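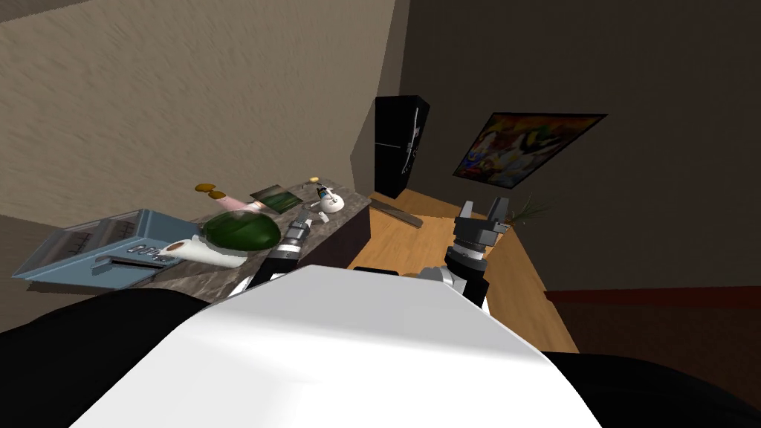
Slide 1. Kitchen counter task in the simulator, robot's own view.

Start without the welcome. Most of the room has seen the Prandix brochure, so skip the company history.

What is on offer: a simulated kitchen, a two-armed robot model and a license to generate practice runs. Fesard sells it, Brekke handles support. The quote we got was 4000 per seat per year, minimum 2 seats. Say the price early. It colors everything after.

The pitch is that a robot trained in here will need very little time in a real kitchen. Ask the room who has seen that tested. Pause. I have asked Fesard for results on real hardware since June and have a brochure and a phone call to show for it.

Give them their due: setup took me 15 minutes, and the arms respond well. Clutter on the counter is a fair choice. Real counters have stuff on them.

Next slide, close-up at the gripper.

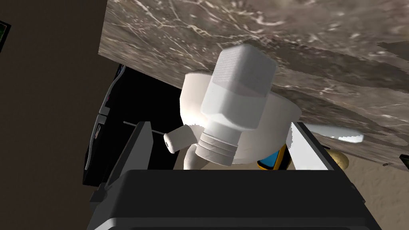

My main worry is contact. Odd shapes with necks, flanges and handles are where grasping gets hard, and the manual gives one paragraph to friction. One! Roald Ekström at Amano went through our logs, 2754 grasps in all, and would not sign off on the success rate as printed. The software scores a grasp as good once the fingers close. We would want the thing lifted, moved and put down before calling it good.

(If someone from Brekke is in the audience, let them answer. Do not argue about the scoring script, it eats the whole slot.)

Where I come down: fine for teaching and for trying out ideas cheaply. I would not buy it on the transfer claim. Ask for a trial, bring your own objects, write your own scoring.

Questions. Leave the price slide up.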